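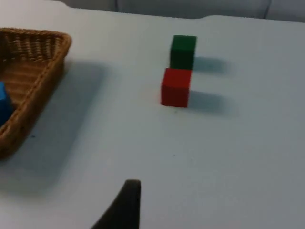

Levgate editor: preview stops updating on large files

mossbank_t
Posted August 2018

I use Levgate to write a long manual. The file is one Markdown document with 2,771 lines and a lot of tables. Until I updated to version 3, the preview pane kept up with my typing. Now it updates for the first minute or so after I open the file and then freezes on whatever it was showing. The editor itself still works and saves fine. If I close the file and open it again, the preview comes back for a short while and then stops again.

Small files are not affected. I have tried turning off spell check and switching from the dark theme to the default one. Neither made a difference. There is nothing in the error log that looks related, only a line that says "render skipped (536)" repeated many times.

I am on Linux and installed from the package on the download page, not from source. I have two plugins turned on, Fotamis for the tables and Andard for footnotes. I need both of them for this document, so removing them for good is not an option.

Is there a setting I have missed, or do I have to go back to the old version?

cortes_valley

Same problem on Windows. I went back to version 2 and it went away. You can have both versions installed if you put them in different folders, but make a copy of your settings file first. The new version rewrites it and the old one then complains about keys it does not know.

plainfile

The "render skipped" line is the useful part. Version 3 has a time limit on each preview update. If the update takes longer than the limit, it gets dropped and the old preview stays on the screen. After several drops in a row the preview is paused until the file is opened again. The number in brackets is how long the update took, in milliseconds.

The limit can be changed, but it is not in the Preferences window yet. Close the editor, open settings.json in your user folder and look for the "preview" section. Add or edit these two lines:

"renderLimit": 2000,
"pauseAfterSkips": false

Watch the commas. If the file is not valid JSON, the editor ignores it and starts with the defaults, and it does not show a warning.

Start the editor again and open the long file. The preview will lag behind your typing a bit but it should not freeze.

As for the plugins, I would check Fotamis first. Older releases go through every table in the document each time you press a key. There is a newer release that only handles the table you are editing. Go to Plugins, then Installed, and see if it offers an update. I use Andard too, on a file close to that size, and have not had trouble with it.

Splitting the manual into chapters also works. Levgate can join the files on export with the include command. Footnote numbers start over in each file while you edit, but they come out right in the exported copy.

mossbank_t

Thank you both. I changed the two settings and updated Fotamis, and the preview has kept running all afternoon. I did both at once, so I can't say which one did it. The log still shows a skipped line now and then when I paste in a big table. I will leave the file in one piece for now and look at the include command in November, after the manual goes out.

tabstop_8

Does settings.json get overwritten when you update? Mine did last time and I lost my key bindings.

plainfile

It keeps the values it recognizes and drops the rest. Both preview settings are recognized. Key bindings moved to their own file, keys.json, so anything left in settings.json is dropped at the next update. Copy them over before you install it.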